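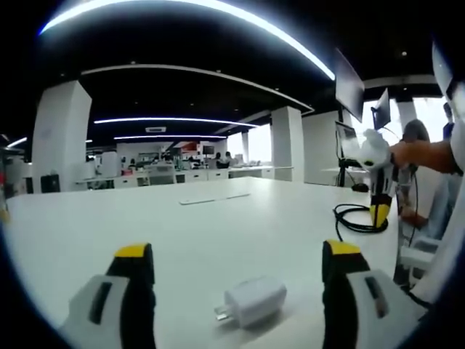

The clearing of the long table began in the morning and was to be finished before the Kormont visitors arrived. I record the matter in this diary because the January instructions ask each section to keep its own account, and because the last such account, prepared at Plostden, was mislaid. Most items had been returned to their drawers by the previous evening. There remained on the white tabletop a power adapter with two flat prongs, a coiled black cable, and a thin white strip to which no member of the section could assign a name. I entered the adapter under Chargers and the cable under Leads, and left the line for the strip blank.

The register now stands at 872 entries. Eighteen of these are chargers, and four have no label. Ms. Nisha Joshi has asked that every charger carry a printed label stating the drawer from which it came, and I support the request. The labels supplied by Upadhyay are too wide for the smaller housings and must be trimmed by hand. An order for the narrow type has been submitted to Vurkow in a quantity of 60.
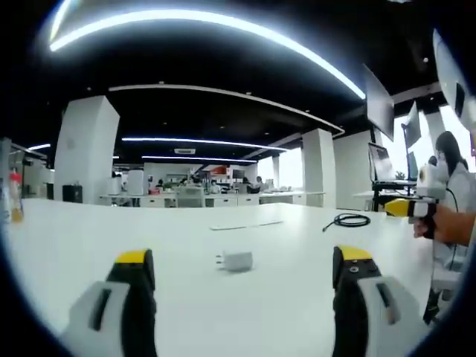
The question of cables was discussed at some length before lunch. It is the practice of this section to coil them in a single loop and to fasten the loop with a cloth tie. Ties are frequently removed and not replaced. I proposed that a dish of ties be kept at the end of the table, and the proposal was accepted on the understanding that the dish be put away each evening. Ms. Joshi further asked that persons borrowing a lead write their initials in the margin of the register. I have ruled a column for that purpose.

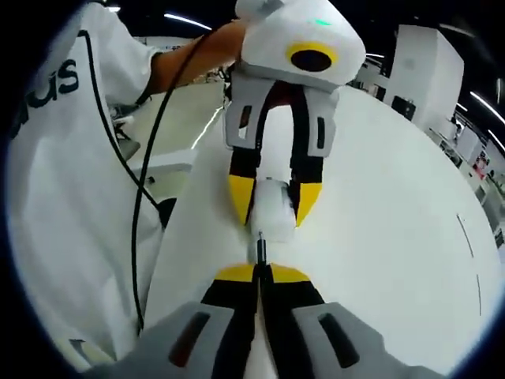

Small containers are to be treated as a separate class from this month. Until now they have been entered together with their contents, and the same container has on occasion been recorded twice. They will be given their own page, and the lids will be listed beside them. I began the page in the afternoon and completed the first two shelves. The third shelf requires a step stool, which is on loan to Plostden.

The visit was moved to four o'clock and lasted 60 minutes. The visitors asked to see the register and made no remarks on it. Drawer six still sticks. I have written to the facilities office a second time and placed a copy of the letter in the blue folder.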